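Estholm Local History Board > Streets and place names

Origin of "Tanner's Basin" – was there ever a basin?

sfleury
The open ground between Clurwood Lane and the old tram depot is on every current map as Tanner's Basin. I have been through the parish surveys and can find no body of water there at any date. The 1842 sheet calls it "Tanner's Bason Field", plot 178, arable, 14 acres. Does anyone have an earlier form of the name?

Halima Mb
There was water. The drainage ledger in the borough archive has a payment for "scouring the bason" in the second half of the 1700s. I copied the entry years ago but not the folio number, which I regret.

p_wunderlich
A scouring payment doesn't put the basin on that plot. The same ledger covers the canal wharf, and the wharf had a basin until it was filled in. I would want the folio before moving anything.

Halima Mb
The wharf entries are under a separate heading and say "dock" throughout. The clerk was consistent about it.

p_wunderlich
One clerk was. There were at least three hands in that volume.

sfleury
Leaving the basin aside, what about the first half? No tanner is listed in the trade returns for that side of town. The tanneries were all downstream, below the bridge, as you'd expect from the smell.

Asabe I.
It may be a surname. A Josiah Tanner leased land off Clurwood Lane for 21 years and paid his rent to the Fimeo estate. The lease is in the estate papers, box 705. It has a sketch plan with a small oval marked near the north hedge, unlabelled. Could be a pond, could be a saw pit.

Halima Mb
An oval by the north hedge would fit the dip behind the bowling green. It still floods most winters.

p_wunderlich
The dip is made ground. The council tipped there when the depot was built, and it has settled. There is a borehole log with the planning papers for the flats: brick and ash, then clay. No silt recorded.

Asabe I.
That borehole is at the depot end, 600 feet from the hedge. It tells you about the depot end.

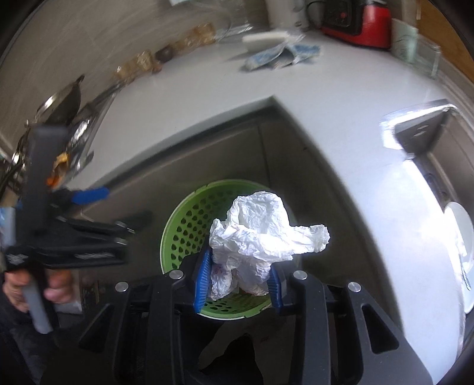 I went back to the lease this morning and the boundary clause reads "from the stile to the head of the watering place". That is on the north side as well. It doesn't use the word bason, but a watering place for stock is a reasonable thing to find on a leased field, and the spelling on the 1842 sheet could have come from the tithe surveyor asking a tenant.

p_wunderlich
I accept the watering place. I still don't accept that the ledger entry refers to it. Two separate questions.

sfleury
Agreed, I will keep them apart in the gazetteer entry. Asabe, could you post the full boundary clause with the original spelling? The draft says "surname, probable; basin, unproven" for now.

Halima Mb
I'd put "probable" for both, but I'll look for the folio when the archive reopens in July.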